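3.2 Collecting demonstrations by hand

Demonstrations for the brush task were recorded with the Lernar hand-held gripper, which the operator carries and closes directly. Each one begins with a makeup brush lying on a pale tabletop beside a small tan container with a bear's head at its rim. The operator picks up the brush by its handle and stands it in the container, bristles upwards. Two operators recorded 440 demonstrations in June. We dropped those in which the container was knocked over, leaving 400 for training.

Operators were asked to change the angle of the brush between demonstrations and to approach at their normal speed. A second set of 199 was recorded by remote control on the robot arm, using the same objects.

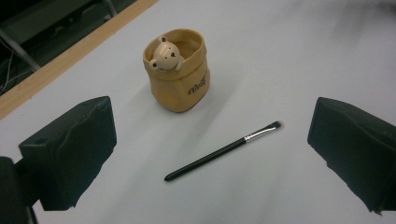 Figure 3. Brush and container between the gripper fingers.

Remote control was slower, and operators paused more often before closing the fingers. We kept these pauses in the recordings and trained on both sets without weighting them.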